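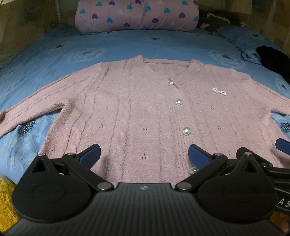 Pink cardigan spread out and buttoned side up, with the gripper open over the knit.

Good practice for fabric work: the gallery

Welcome to the clothing pages of the Plunness handling guide! We updated them on September 29, 2026, and they're the part I've most looked forward to sharing. Hard parts and boxes have had decent rules for years, while clothes have mostly been left to habit, and knitwear is where habit lets you down fastest (anyone who has snagged a favourite jumper will know the feeling).

The guide grew out of notes kept at our Hemgate and Estel sites. We've tried to keep each rule short enough to remember with a tool in your hand.

Rule 1: Lay it out first
Every recording starts with the garment flat and its front showing. Smooth the body, then bring the sleeves out to the sides. They needn't match, and a bent sleeve is fine to leave. Homes are full of bent sleeves!

Rule 2: Open before you come down
Jaws go wide before they get anywhere near the fabric. Close them slowly on a fold of plain knit, and keep the pads away from buttons, bows and beading. Openwork needs the same respect, as a pad edge can catch in an eyelet and pull a thread the whole way along a row. 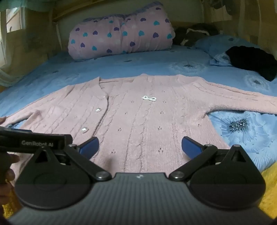
Rule 3: Leave the room as it is
This one caused the most debate at Estel, and I'm delighted with where we landed. Bedding, pillows and curtains stay where they are. Clear only what might tangle with the garment or the tool, and write down anything you move.

Rule 4: Keep hands behind the pads
Hold the tool by its body. If a cuff needs straightening, stop, put the tool down and do it by hand, then start a fresh take.

Rule 5: Label the take, good or bad
Dropped sleeves and missed grabs go in the log alongside the tidy ones. The Alcantara set has 3000 takes, and 483 of them are marked as misses. Those are wonderful to learn from, so please don't delete yours!

Trousers and towels join the gallery in April, with a longer page on zips to follow.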